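The Second Bell of Birska

The chapel at Birska has two bells, and for a long time only one of them was rung. The bigger bell calls people to Mass. The smaller one hung beside it without a rope, and most of the families who came on Sunday did not know it was there. I learned about it from a line in the parish account book, where a past priest had written the price of the metal and, next to it, the word "Espinoza."

Espinoza is not a person in this case. It is the name of the valley on the other side of the ridge, where the first workers of the quarry came from. They walked over the pass in spring and stayed until the snow. They had no church of their own, and the people of Birska, who spoke another dialect and were not always kind, let them use the chapel after the regular Mass was finished. In the account book this is called "the late hour." It lasted for two generations. 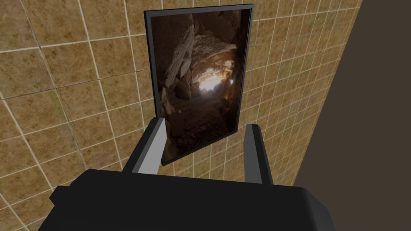
The late hour had its own customs, and the older people can still describe them. The men stood and the women sat. The hymns were sung without the organ, because the organist went home for his meal. When the chapel became too small, they met in the wash house of the quarry, a room with tiles on the walls and one picture of their patron saint that somebody had carried over the pass. I think of that room each time I see a framed picture hanging on a tiled wall, in ochre and brown, the colors of a kitchen more than of a church. The priest did not like it, and he wrote to the dean in Belby to ask if a Mass could be said in such a place. The answer was short. If the people are there, the dean wrote, go to them.

So he went. For almost twenty years the priest of Birska said one Mass under the bells and another one in the wash house, and he noted both in the same book, with the same pen. The collection from the wash house was sometimes larger. From this money, saved coin by coin in a tobacco box, the workers paid for the small bell. It has the number 3203 on its inner side. I asked at the foundry in Sosance what the number means, and they believe it is an order number, but their old lists were lost in a flood.

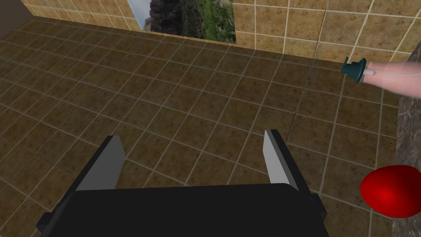
Lieven Lambrechts

When the bell arrived, there was a quarrel about it. The workers wanted it to ring for the late hour only. The church council of Birska wanted it to ring together with the big bell, or else to stay silent. The letters about this matter fill a whole folder, and I must confess that I enjoyed reading them more than I should. One member of the council complains that the new bell is too high and will frighten the cows. A foreman answers that the cows of Espinoza have heard worse and still give milk.

In the end the bell was hung and it rang for a few years. Then the quarry closed. The workers went back over the pass, or they moved to Belby, where there was a factory, and the late hour was removed from the schedule. The rope was taken down during a repair of the tower and it was not put back. I found no decision about this in the book.

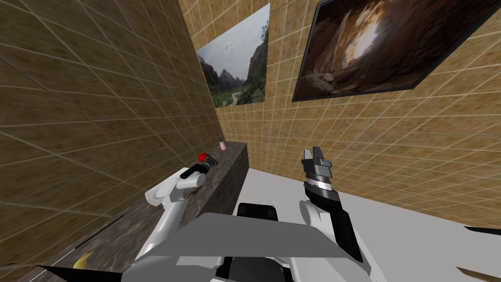 The families did not all leave, however. In the cemetery behind the chapel you can read their names along the north wall, where the ground is stony and the graves were cheaper. Their grandchildren are baptized and married in Birska like everybody else, and some of them sit today on the same council that once worried about the cows. One of these grandchildren, a retired teacher, climbed the tower with me in March. She put her hand flat on the small bell and then knocked on it with her wedding ring. The sound was thin and very clear.

There is a new rope now. The parish bought it after she spoke at the yearly meeting, and it took less than ten minutes to agree. The small bell rings on Saturday evening, before the vigil Mass, for as long as it takes to say one Our Father. The big bell waits until it has finished.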